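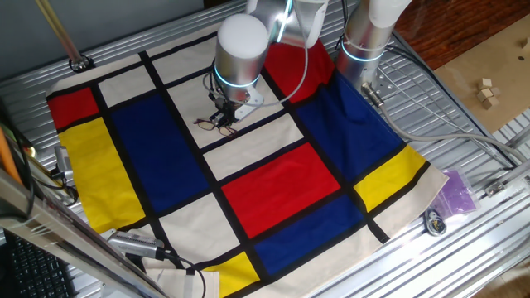

How do you stop a printed tablecloth wandering about on a slippery table?

Iron it, square it up using the printed lines, and weigh down the corners. The sprays and gadgets sold for the job mostly add expense.

I've tried a fair number of those gadgets. Fodora's clear clips held well on a thick wooden edge and pinged off everything thinner. The Mondberg grip mat, at 29 pounds, worked until it was washed. I remain unconvinced by anything that promises a flat cloth "in seconds".

A bold block print, the sort with black lines and squares of red, blue and yellow, is less forgiving than a plain one. Every wrinkle puts a kink in a line. On the other hand, you get a free ruler.

What you need

An iron
A damp tea towel
Four cloth weights, or bulldog clips if your table edge will take them

What to do

1. Clear the table completely. Glasses, keys, post, the lot. Smoothing round a pair of specs is how they get scratched.

2. Iron the cloth face down, with the damp tea towel between it and the iron. Check the care label first. Mine says 40 degrees for washing and is silent on ironing, so I started cool.

3. Lay it out and pick one long black line near the middle. Line that up with the table edge. Ignore the hem, as plenty of printed cloths are hemmed a little off the pattern.

4. Smooth outwards from that line with flat hands. Don't tug at the corners, which pulls the squares into diamonds.

5. Weigh down the corners, doing opposite ones in turn.

Cremilda Rocha wrote in to recommend double-sided tape under the hem. It does hold. It also left a sticky strip on my table that took most of an evening to shift, so I'd try it somewhere hidden first.

If the cloth still creeps, put a thin cotton blanket underneath and start again from step 3.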